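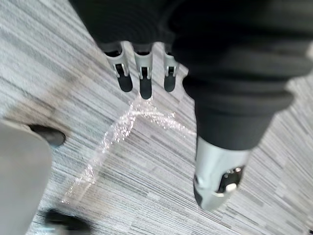 Black ribbed sleeve and light gray end piece, seen close up.

Bowen Rebounder 4: Review

I bought the Bowen in October to replace a Sastus return net that sagged after one season. It hooks onto the rim and rolls made shots back to you. Setup took 13 minutes on a driveway hoop.

I logged 874 shots in the first week. Makes came back to the free throw line every time. Misses off the side of the rim mostly got away, and the Sastus was better there because its net is wider.

The chute turns by hand. It squeaks, and the lock pin is hard to work with cold fingers. The Oken model has a lever, but it won't fit a double rim.

Good for free throws and corner threes. For a team gym, look at the Trerside. Four stars out of five.

Posted Mon 10 November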